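Support > Manuals > Open Day Kit > Section 2

Filed under: Demonstrations & Visits

2. Setting up the visitor pick-up table

This section covers the hands-on table, where visitors wear the sensor kit and move objects into a bin. It assumes the Otska recording unit is charged and paired (Section 1). Allow 21 minutes before doors open.

2.1 Laying out the table

1. Use a round table with a plain, light-coloured top. Leave room for one visitor and one host to stand side by side.

2. Place the deep blue bin to the visitor's left. It can sit at an angle, provided the rim stays on the table.

3. Put the objects on the bare side of the table, to the right of the bin. The eggplant and the striped tiger toy make a good first pair – one smooth shape and one irregular one.

4. Check that the bin is empty and that the visitor can see its bottom while reaching over it.

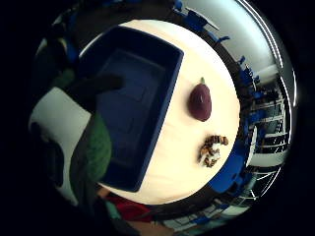
2.2 Running a turn

1. Fit the hand unit on the visitor and tighten the strap until it no longer slides. Ask before touching anyone's arm.

2. Start a recording on the Otska and enter the visitor code. Codes for Valdovinos sites begin at 978.

3. Have the visitor pick up one object, carry it over the rim and release it near the bottom of the bin.

4. Repeat with the other object, then stop the recording. Return both objects to the table before the next turn.

Note: Children under 12 may take a turn with an adult beside them. Keep spare straps in the Prondo case.

CAUTION: Do not let visitors drop objects from above rim height. Do not leave the hand unit switched on between turns.

2.3 Host duties

Two hosts are needed at all times. Macario Jaramillo fits the unit and talks visitors through the turn. Helmi Heinonen runs the recorder and looks after the queue. Report faults to the Dirard desk before restarting the unit.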